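Re: [collectors] Gistska reissues and the card-back question

Jahangir Karunaratne wrote:
> Has anybody on the list seen the new Gistska figures in a store yet? The
> Jando site has had the first wave up as "coming soon" since May and I have
> given up checking it. Also, are the card backs the same as the old ones or
> did they redo them? I'm trying to decide whether to sell my loose set
> first.

I found the first wave on Thursday at the discount place out by the highway, so they are shipping. Three of each on the pegs, except for the Diver, which was already gone. I bought the Pilot and the Drenon Guard and left the others for whoever was next.

To answer the card question first: they are not the same. The front art is the old painting, but the logo has been moved up and the text on the back is all new. The checklist on the back shows 10 figures. The original line had 43, counting the two mail-in ones, so either this is a small run or they are waiting to see how it sells before they commit to more. My guess is the second.

The figures themselves are from new molds. The Pilot is a little taller than my old one and the knees finally bend far enough for him to sit in a vehicle. Paint is clean on mine, but I went through the pegs and a couple of the Guards had the visor stripe on crooked, so look before you buy. The plastic is softer than I would like in the hands. It holds the blaster fine, but I would not leave it in there all summer.
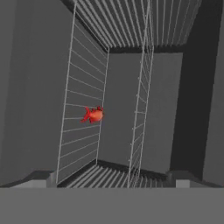

Jahangir wrote back that softer hands are fine with him as long as the ankles hold, and asked whether the old backpacks fit the new figures.

They don't. The peg on the old backpack is too wide for the new hole. I wouldn't force it, and I wouldn't drill it out either until somebody has a spare to ruin. The old helmets do fit, with a bit of wobble.

On selling the loose set, I would hold off. Prices on the originals went down when the reissues were announced, which happens every time, and I expect they will come back some once people have the new ones in hand and see they are different toys. When Uddin did the same thing with their monster line, the old ones were back to normal after around 10 months. If you need the shelf space that is another matter - the common figures are not going to make anybody rich.
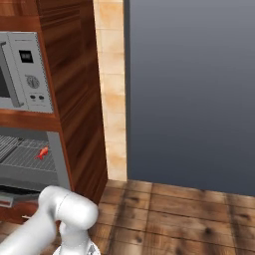 3 min read

For the archive, since this gets asked every time there is a reissue: you can tell new from old by the left foot. The originals have the copyright line on the sole and nothing else. The new ones have a Jando mark on the sole and a second line of small type behind the heel. Loose new figures are going to turn up in lots sold as vintage before long, so ask for a picture of the feet.

I have not seen any of the vehicles. The clerk told me the store had nothing else from the line in its system. If anyone spots the Diver at a regular price, please post where. I would take one carded and one to open, and I can trade a Guard.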